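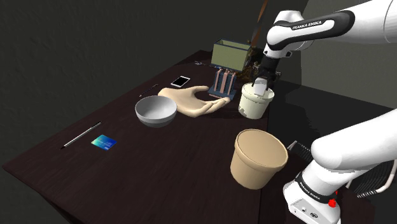 Karim Ouazzani
Saturday, 7:40 a.m.

1/ Notes on teaching a simulated arm by remote control. We hit 1,000 kept demos this week on the Skullamis project, so I'm writing down what I'd want a new operator to know.

2/ Setup: simulated Franka arm, parallel gripper, one table. The operator drives the arm with a handheld controller. We log joint positions, gripper width and the rendered view. Nothing else goes into training.

3/ Task family is small-object handling around a paper cup. The gripper has to get below the rim with a small block between the fingers. Most beginners come in at an angle and clip the rim.

4/ Fix: line up over the cup first, stop, then go straight down. Two motions. Blended motions look nicer on replay and train worse, at least for us.

5/ The other items on the table stay put during an episode. Bowl, phone, pen, card, a model hand lying palm up. They get shuffled between episodes. If you bump one, discard the run.

6/ We threw out 174 demos in the last batch. Most were operator pauses. A person stops to think for up to 7 seconds, the log fills with a motionless arm, and the policy learns to sit there.

7/ We tried trimming pauses automatically. It also trimmed the short wait before the gripper closes, and that wait matters. Naima Ouali now marks pauses by hand. Slow, but the labels are good.

8/ Camera view: the wrist covers part of the cup at the bottom of the move. Operators want to swing the view around for a better look. Don't. The policy only gets the fixed view, so you should work from it too.

9/ Target is 2,000 demos by the end of March. After that we repeat a subset on the real arm at Hudport, guiding it by hand, and compare.

10/ Controller mapping and the discard rules are in the repo under Ait Brahim. Read the discard rules first.

We use cookies to improve your experience. Accept | Manage settings

Comments

celtby_dev: Do you log controller input too, or only the arm state?

Karim Ouazzani: Only arm state. Input lag varied too much between stations.

mk_lathe: Same problem with pauses here. We ended up re-recording everything.

gripforce: Is the discard list public?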